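Iddale Learning Rooms: Progress Report to the Bansal Fund

Reporting period: January to April

Summary

The grant was awarded to refurbish the two ground-floor study rooms at Iddale and to bring them back into daily use by adult learners. Work on the first room is complete and the room reopened in March. The second room is behind schedule, for reasons set out below. Spending remains within the approved budget and no change to the total award is requested.

Room 1: furniture and table equipment

The old rows of exam desks have been removed and passed to Camesa for reuse. In their place we have installed large shared tables with curved outlines and a pale beech-coloured top. Learners and tutors were consulted on the layout before the order was placed, and the preference for sitting round one table - as opposed to facing the front - was clear in both groups.

Each table is supplied with a mouse and mousepad for learners who find a laptop touchpad difficult. This was a small addition to the original specification and was met from the contingency line. Whiteboard pens and erasers are also kept at the tables so that groups can move between screen work and the board without interruption. Learners may bring their own mugs and hot drinks, a change from the previous house rules which tutors report has been well received in the evening sessions.

The tables have been placed to make use of the daylight from the window. The pale tops do reflect some of it, and we are looking at a simple blind for the brightest part of the day. The slate-blue mousepad with its white squiggly pattern, and the light pink mouse used with it, are typical of the less office-like equipment that learners asked for.
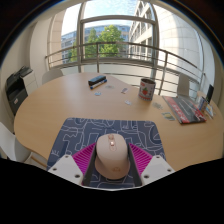 Room 2: electrical work and delay

Rewiring of the second room was due to finish in February. When the skirting was taken off, Volex found that the existing circuit could not carry the additional sockets and recommended a separate supply from the main board. The revised work has now been agreed and will be carried out over the Easter closure. Decoration and furniture delivery will follow, and we expect to open the room in June.

Expenditure

Spending on furniture and table equipment in the period came to £3,372, against which all invoices have been received and paid. The cost of the additional electrical work will be met from the sum set aside for flooring in Room 2, where the original boards have proved sound and will be kept.

Use of the rooms

Room 1 is now booked for eight sessions a week, including two in the evening. Stickers and loose paper tend to be left on the tables between groups, and tutors have been asked to allow a few minutes for clearing at the end of each session.

Next period

Completion of the Room 2 supply, decoration, delivery of the remaining tables and a short survey of learners in both rooms. A full financial statement will be attached to the next report.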